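Ternorholm plain white cloth - my review after eight months

I bought this cloth from the Ternorholm web shop in November, for 32 with the shipping. I wanted a plain one, without a pattern and without letters on it, and most shops want to sell you stripes.

My first impression was good. It is smooth under the hand and it makes soft, round folds when you pick it up by one point. Under a cool lamp the white looks a little blue, so if you want a warm white, please check it first in your own light.

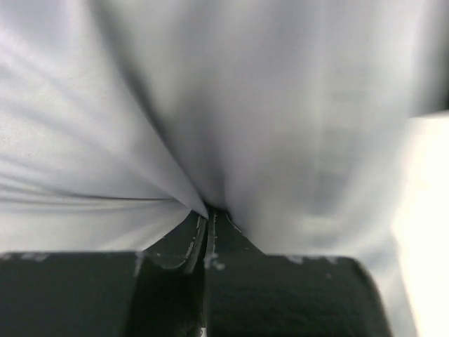 Yakubu wrote under my first version of this review that mine must be from a better batch, as the one he received was stiff until the third wash, and he would give it one star less for this.

I can believe him. Mine was also a little stiff on the first day, but one wash was enough. I wash it at low temperature and I do not use softener. The hem is still straight and I have found no loose threads.

The weak point is creasing. If you leave it in a heap for one hour, you will see every line, and pulling it flat with the hands removes only half of them. I must iron it while it is a bit damp. My older cloth from Sadov creases less - but it is thinner and it became yellow after one year.

Folding is easy on a flat white table, although the edges are then hard to find by eye. I feel for them with my fingers.

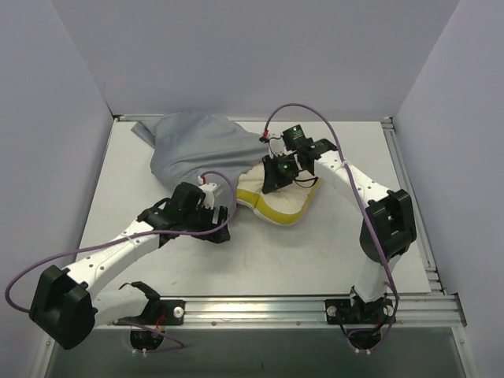 Crumpled cloth on the white work surface.

The shop page shows 647 reviews and most of them are positive. I give it 8 out of 10. I would buy it again, maybe in the larger size.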